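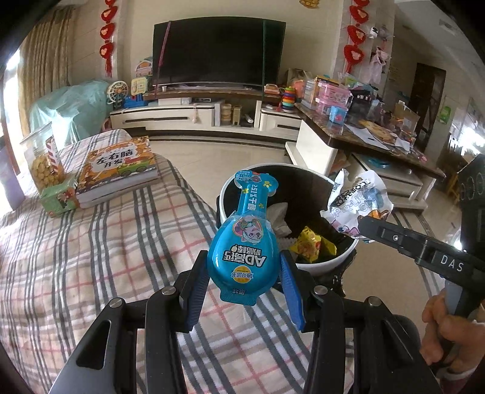 ¿Cada cuánto hay que vaciar la papelera de un cuarto donde juegan, leen y meriendan los niños?

Todas las noches, aunque esté a medias, y en época de caramelos también después de la merienda.

Lo escribo con esta seguridad porque llevo desde septiembre haciéndolo, cuando empezaron las clases y decidí (por tercera vez en mi vida, todo hay que decirlo) que en casa íbamos a tener un poco más de orden. Y de todos los propósitos, el único que ha sobrevivido hasta hoy, 13 de enero de 2023, es el de los envoltorios. Los zapatos siguen donde caen y del cajón de los cables prefiero no hablar.

La papelera redonda y blanca, junto a la cama, fue idea de mi vecino Bastien Picard, que tiene gemelos y una paciencia que ya quisiera yo. Antes la teníamos en el pasillo, a 2 metros de la puerta, y esos 2 metros eran un océano: los papelitos se quedaban en la almohada, debajo de los cuentos, dentro de los zapatos... Desde que está al lado de la sábana de cuadros, casi todo acaba dentro: los pañuelos arrugados, las bolsitas amarillas, los envoltorios rosas con dibujos. ¡Con lo fácil que era!

Otra cosa que nos ha servido es no pelear por los libros. Antes los devolvía a la estantería cada noche y a la mañana siguiente volvían a estar en la cama, así que ahora se quedan en un montoncito y tan contentos. El de 左右脑开发, el de la tapa entre amarilla y naranja, lleva semanas arriba del todo y no hay manera de jubilarlo. Al lado suele aparecer el bote transparente de bolitas amarillas, que en teoría vive en la cocina. En teoría.

Luego están los palitos de queso con forma de piruleta, los azules de AD钙奶, que son la moneda de cambio de esta casa. Un palito por recoger los juguetes del mueble de la tele: la noria, la torre de aros de colores y la casita, cada uno en su sitio. Sé que hay quien no aprueba estos sobornos (mi suegra, sin ir más lejos), pero tardamos 30 minutos menos en llegar al baño y a esas horas yo firmo lo que sea.

Bogdan Gavrilă me preguntaba en los comentarios de la entrada anterior si no sería mejor una papelera con tapa. La tuvimos, Bogdan. Duró una semana, porque la tapa les parecía un tambor. La abierta hace menos ruido y me deja ver de un vistazo si toca bajarla.

Mañana quiero ponerme con el cajón de los cables. Si alguien tiene un sistema que aguante más de un mes, que me lo deje escrito aquí abajo, que yo lo pruebo y os cuento.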